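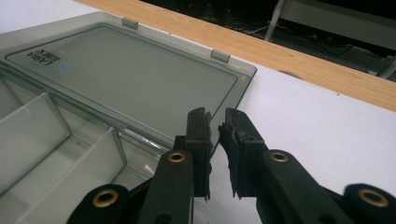
April 28, 2022. Bench, Prisstead.

Grey compartment boxes again. Anas Khalaf wants all the small fittings out of the Durán drawers and into these by the end of the month, so I gave the morning to it and have less to show than I'd hoped.

Smoky plastic was a choice made in March by someone who doesn't have to find anything. You can tell there is something in a compartment with the lid down. You can't tell an M2 washer from an M2.5 washer, and that is the only thing anyone ever opens the box to find out. Labels on the outside, then. Tried the paper ones first and they curled before lunch. Takumi has a roll of the Cosent tape and is guarding it.

Loading order I settled on:
washers at the hinge side
nuts in the middle
springs nearest the front, where they can escape in comfort

Put 115 springs in one compartment and 200 washers in the next. Washers are fine. Springs have already formed a single organism and will have to be split between 2 compartments, which uses up the one I was saving for circlips.

Dividers: thin, and the small washers go under them if you tip the box. Takumi Fukuda suggests a dab of glue along the bottom edge. I said that would make them permanent. He said yes. Leaving it until Anas has seen it.

Lid: open it all the way back and lay it flat on the table before picking anything out. Propped half open against the Tarik stand it comes down on your knuckles, and then you are on the floor with a torch looking for springs. Ask me how the afternoon went.

To do: get tape off Takumi. Find out whether circlips can live with the nuts. Sweep under the bench before anyone else does and bins the lot.

Still missing: 2 springs, one washer, my good tweezers.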